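Rivport, 09/07/2020. Enance is adding a table setting kit to its Gandar line of lunchroom supplies. The kit has a plate, a fork, an open container and a cloth, and goes on sale in September for $23.

The cloth can be folded or left open on a wood tabletop.

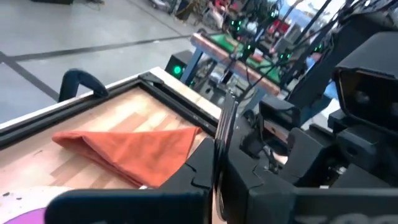
Maureen Mottram said the cloth was the part she had asked for, as paper napkins ran out too fast.

A full setting fits on a shared table with room left over. The container sits on the plate.

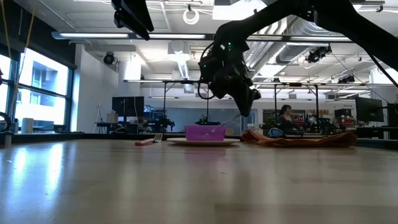
Plate, container, fork and orange cloth on a wood table.

Kits are sold in packs of six. Orders of 50 or more ship free from the Yu warehouse.
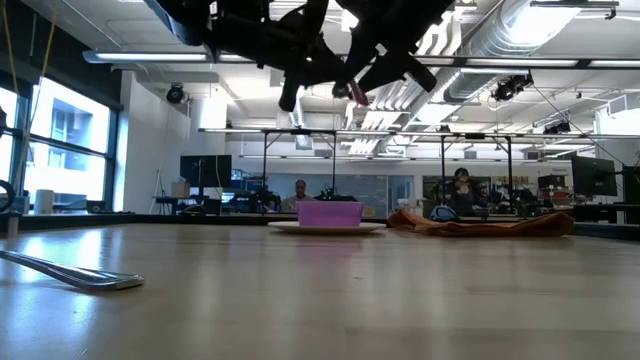

Mottram added that she would like a second cloth in each pack. Enance is taking requests at the Rivport office.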